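Claradance

Claradance is a software package for planning and checking robot assembly tasks in simulation. It was written at Sirkness, a small automation software firm, and grew out of an earlier motion planner called Kaplan, which it still uses for path search. The package covers scene set-up, task planning, grasp selection and recording of runs. It is mostly used for bench-top work in which a single arm moves parts between bins, trays and fixed mounting plates.

Background

Kaplan could find a collision-free path between two poses but had no idea of a task. Users wrote the order of moves by hand, and a change in the layout of the bench often meant writing it again. Zoi Athanasiadis, then the maintainer of Kaplan, began a task layer in August as a set of scripts. The scripts were later merged with a scene editor named Todus, and the joint package took its present name. Todus survives as the name of the scene file format.

Scene model

A scene is a tree of named bodies. Each body has a collision shape, a visual shape and a set of frames to which other bodies may be attached. Stations on the bench are given short codes, and the same codes can be drawn on the rendered labels, so that a log entry can be matched to a view. In the bench scene supplied with the package, a white gridded rack sits on the plate labelled N1.

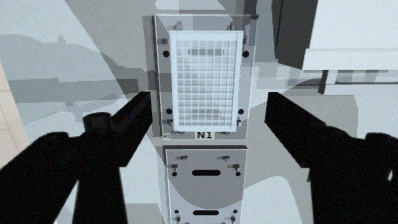

How does the planner know whether a plate is free?

Each plate has an occupancy flag, which is worked out from the attachment tree at the start of every planning step. If any body is attached to the plate's frame, the plate counts as taken and is removed from the list of places where a part can be set down.

Shadows and lighting have no effect on the flag. They matter only when the perception module is switched on, in which case the pose of each part is estimated from rendered views and compared with the true pose held by the simulator.

Planning

Planning is done in two stages. The upper stage chooses the order of actions from a short list: approach, grasp, lift, carry, place and release. The lower stage asks Kaplan for a path for each action. If no path is found, the failure is passed back up with the name of the blocking body, and the upper stage tries another order or another grasp. By default it gives up after 11 attempts.

Grasps are stored with the part and not with the gripper. A long part usually has several, spaced along its length, and the planner prefers the one nearest the middle unless a neighbouring fixture is in the way. Clearance is checked along the whole path – the fingers, the wrist and the carried part are all treated as one body once the grasp has been made.

The arm is described in a separate file holding its joint limits, speeds and tool mount. The bench scene uses a white Fanuc arm with green rings at the joints, standing towards the rear of the table, with open bins labelled W1 and W2 beside the work area.
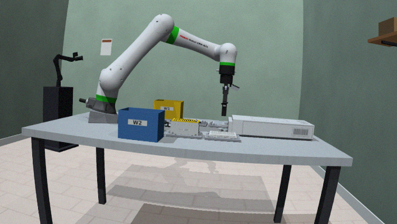

Changing the arm means swapping this file and running the reach check, which samples 1,000 poses over the bench and reports those that cannot be reached. Saved grasps do not need to be edited, though some may be dropped if the new tool opens less widely. Task files carry no joint values at all, so they can be moved from one arm to another without change.

Control

Paths are turned into timed joint commands by a controller that runs at a fixed step. Position control is used for free moves. Near contact the controller changes to a softer mode, in which the commanded position gives way when the force at the wrist passes a set limit. The point of change is written in the task file as a distance from the target frame. A value that is too small tends to make a part jam against its fixture, and one that is too large makes the placing move slow.

Views from the wrist are saved with the joint record at each step. For long parts, such as the white bar held level between the gripper fingers in the bench scene, these views are the usual way of checking tilt before release.
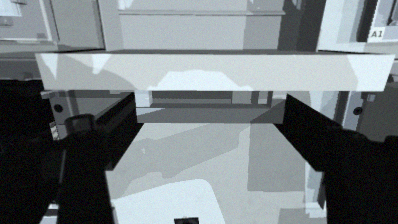 Testing

Each release is run against a set of 98 stored tasks. A task passes if every part ends within tolerance of its target frame and no unplanned contact has been logged. The first merged version passed 82 of them. Most of the failures were put down to rounding in the old Todus files, and the importer was rewritten before the next release, dated 02/04/2024.

Limits

Claradance does not model cables, hoses or soft parts. Two arms may be placed in the same scene, but only one can be planned for at a time, and the other is treated as a fixed obstacle.

See also

Kaplan (motion planner)
Todus (file format)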